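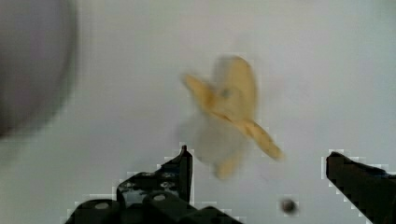

Cleaning a White Kitchen Table

Pale tabletops show everything. Most marks come off with dish soap and a soft cloth if you get to them the same day. Start with the mildest thing and stop when it works.

Everyday wipe-down

Put 4 drops of dish soap in a bowl of warm water. Wring the cloth out well, wipe in one direction, then go over the table again with plain water. Dry it with a towel. Soap left behind turns into a dull film that picks up dirt.

Ketchup and tomato sauce

Scrape up the thick part with a plastic spatula. Don't rub it, or you will spread the color. Wipe with soapy water. If an orange shadow stays, mix baking soda and water to a paste, leave it on for 15 minutes and wipe it away with a damp cloth. Try the paste under the edge first, especially on a glossy finish.

Berries

Blot the juice with a paper towel and rinse with cool water. For an old stain, lay a cloth dampened with white vinegar over the spot for a few minutes, then rinse. Keep vinegar off marble and other natural stone.

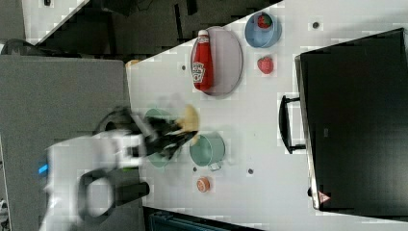
Ketchup and strawberries, two common sources of stains on a white table.

Crumbs

Brush them off before you wet the table. A dry paintbrush gets them out of seams and corners.

Cloths

Wash table cloths and rags hot, without fabric softener. Softener leaves a coating that streaks. Replace sponges when they start to smell.

Last updated 25 Dec 2025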